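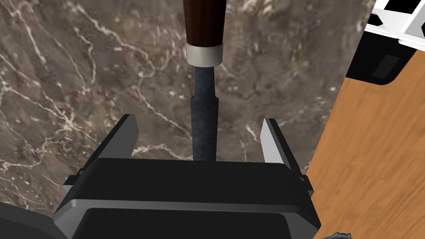
Sharing Tools in Skulbridge: A Term Project Report
Eun-ji Ha and Ro-un Ha

We started this project in January, when our neighbour wanted to put up one shelf and ended up buying a whole set of tools to do it. It made us wonder how many things in Skulbridge sit in cupboards most of the year, and whether people would lend them out if somebody asked nicely.

We put 102 paper forms through doors on the Bayram estate and got 13 back, which was a bit of a blow (we had baked biscuits to celebrate!). Still, the answers were lovely and long. Chisels came up often, and so did kitchen things, which we hadn't expected at all.
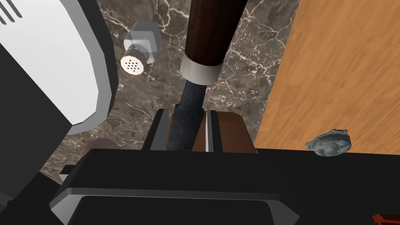 Fig. 2. A long kitchen utensil on a dark marble countertop.

Most people said they would lend to someone on their own street but would worry about breakages. One lady in Sosteck Lane has lent out her jam pan for years and keeps a notebook of who has it.

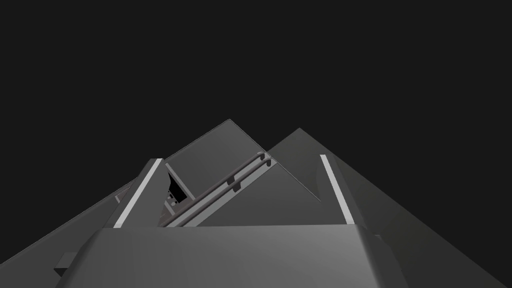

Fig. 3. Angular grey surfaces with peaked outlines.

If we did it again we would knock and talk to people, and start much earlier in the term.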